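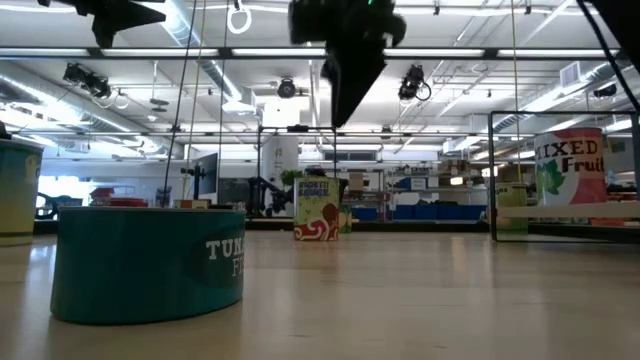

Shazia Memon told me the trouble with a stuck gripper is that it never looks like trouble. The arm keeps moving, the log keeps filling up, and you're across the room eating a sandwich and feeling great about your career.

I'd come to Stultari's lab on a Saturday to hear about the fault that ate most of their February, and I got the long version (I always ask for the long version!). The job sounds like something you'd hand a bored kid: pick up groceries, put them down someplace else. Cans of tuna, fruit, spaghetti sauce in a box. The team had set up a run of 1000 picks, and by the middle of the first night the success rate looked terrific.

Too terrific, as it happens. When Ghada Darwish sat down with the video the next morning, she found 147 picks marked "good" where the fingers had closed on plain air. The gripper decides it's holding something when the fingers stop before they're fully shut. One of the finger joints had started to bind, so the fingers stopped early every time, can or no can, and the software happily wrote down another win.

If that was all, you'd shrug and order a new joint. But the same false "I've got it" tells the arm it's safe to lift and swing over at carrying speed. And it works the other way, too -- when the joint let go in the middle of a swing, whatever really was in the fingers went with it. A full can of fruit went off the far side of the table and hit the floor hard enough to chip it. I've seen the chip. I put my thumb in it.

Ghada's first guess was the cable, and she lost 10 days to that. She swapped it, rerouted it, swapped it back. Then Shazia powered everything down, worked the fingers by hand and felt a little catch, like a drawer with a crumb in the track. There was grit in the joint, and the grease had gone stiff. Cleaning it took less time than my drive over.

They've changed a few things since. The arm now weighs what it thinks it picked up before it goes anywhere, and if the number's wrong it stops and waits for a person. The fingers get a full open-and-close test every 24 picks, with nothing between them. And anyone walking around the table during a run has to hit pause first, which Ghada admits she forgot twice in the first week.

I asked if I could watch a test cycle. Open, close, open. It took a few seconds and passed, and Shazia wrote it down on paper anyway.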